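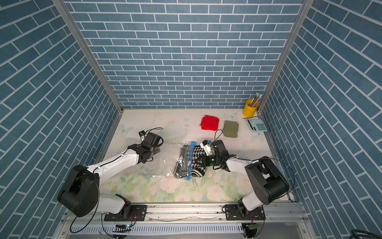

Chapter 7
Storing Knitted Garments

Knitted clothing is the part of a household wardrobe most often damaged while nobody is wearing it. A woven shirt may hang on a rail for months and suffer little, but a jumper treated in the same way will lengthen at the shoulders and lose its shape at the hem. For this reason knitwear is folded and laid flat, and where it is to be put away for a season it is usually enclosed. The clear zip-top bag, of the kind with a coloured strip along its opening, is the most common enclosure in the home. A garment with a bold pattern, such as the black-and-white houndstooth and stripes of the folded knit on the flowered table, can be recognised through the plastic without the bag being opened. Plain garments in similar colours are harder to tell apart and should be labelled.

This chapter deals with the preparation, folding and bagging of knitted garments for periods of up to one year. Longer storage, including the care of heirloom pieces, is treated in Chapter 11. Students are expected to have completed the practical work on fibre identification in Chapter 3, as the choice of enclosure depends in part on the fibre.

7.1 Why garments are enclosed

Enclosure protects a garment from dust, from rubbing against its neighbours and from the larvae of clothes moths, which feed on wool and other animal fibres. It also keeps small items together. The disadvantage is that a closed bag holds in whatever is put into it. A garment that is slightly damp when bagged will remain damp, and mildew may follow. All knitwear must therefore be clean and fully dry before it is folded.

The household survey carried out in Liltville by Sofia Giannakopoulos and Vaughan McAlister recorded the contents of 300 wardrobes and chests at the end of January. Of the households visited, 78 kept at least one knitted garment in a sealed bag. In 29 of these the bag had been filled so tightly that the garment was creased along every fold. The authors recommended one heavy garment to each bag, a practice followed in this chapter.

7.2 Terms used in this chapter

Flat fold: a fold in which the sleeves are laid across the back of the garment and the body is turned up from the hem.

Headspace: the gap between the top of the folded garment and the fastening of the bag.

Resting: leaving a garment unfolded on a level surface after drying, normally overnight.

The flat fold is introduced first and is used in all the exercises that follow.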